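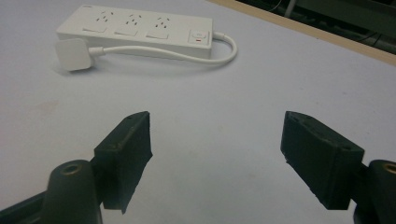

Why collect demonstrations with a gripper in the hand when the arm can be driven remotely?
Because the person feels the contact. With remote control the operator sees a plug tilt a moment late and corrects a moment later. With the tool in the hand, the correction is already made by the time anyone could describe it.

Slide 2. Who did the work
Thank Merike Adomaitis (recording protocol) and Yasuo Tanabe (retargeting to the arm). Frøydis Boström did the remote-control baseline and will take questions on it. Mention Bresico for the loan of the arm. Keep this under a minute.

Slide 3. The task
Power strip, cord, plug. Pick up the plug, turn it, line it up with an outlet, push. The operator uses two grippers, one per hand. One holds the strip still, the other handles the plug.
Say why this task: the cord is soft, the plug is rigid, and the last step has very little slack. Most of our earlier tasks had one of these. This one has all of them.
Do not spend time on the switches. Someone will ask. They are not part of the task.

Slide 4. What gets recorded
Per hand: wrist view, tool pose, jaw opening. Plus one head view. All streams share a clock.
The wrist view is the one the policy depends on during insertion. The head view matters early, when the policy has to find the plug and decide which hand goes first.
Point at the loop in the cord. Cord shape changes from one start to the next and we do not reset it to a template. Ezequiel tried a template in the first round and the policy learned the template.
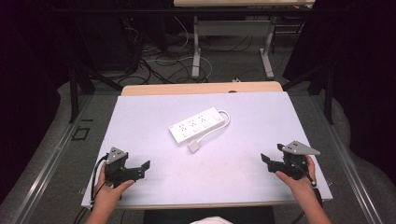
Fig. 2. Head view, both hand-held grippers at the board, power strip between them.

Slide 5. Numbers
3,810 demonstrations recorded. 389 thrown out by the automatic check, mostly for lost tool pose. Another 14 removed by hand, where the operator let go of the tool to fix the cord with bare fingers.
Remote-control baseline: 1,009 demonstrations. State clearly that the two sets are not the same size, and that the comparison on slide 7 uses 1,009 from each.

Slide 6. What goes wrong by hand
Three items, one line each on the slide, more here.
Reach. A person can put the tool where the arm cannot. We filter for this after recording, which wastes operator time. Pronport gives a warning tone during recording and we should probably copy that.
Speed. People are fast. The arm is not. Playback is slowed during approach and left alone during contact -- slowing contact changes the forces and the plug rocks in the outlet.
Grip force. We record jaw opening, not force. Two demonstrations with the same opening on the plug body can differ a lot in how hard it is held. This is the weakest part of the data and I would say so before the audience does.

Slide 7. Comparison
Walk the plot left to right. Grasping the plug: no real difference between the two methods. Turning it: hand-held data is better. Insertion: hand-held data is clearly better, with shorter search motion around the outlet.
Remote control is still ahead on one thing. Every motion it records is one the arm can make. If the question is about factory floors with tight space around the arm, send them to Frøydis.

Slide 8. Operator training
Yen-ting Wei wrote the operator guide. Main points:
Start with the jaws open and both tools in view of the head camera.
Approach the plug from the side with the flat body, not from the pins.
If the plug slips, finish the attempt. A recovered slip is good data. A restart is not.
Do not talk with your hands while recording. (This gets a laugh at Mindomine. May not travel.)

Slide 9. Next
Force sensing in the finger pads, October if parts arrive. Second strip model with closer outlets. Then the same task with the strip fixed upright, which takes away the holding hand and should make the comparison with remote control cleaner.

Backup A. Calibration procedure, if asked. Tool-to-camera offset is checked each morning and after any drop.
Backup B. Retargeting equations. Yasuo's version, with the corrected sign in line 4.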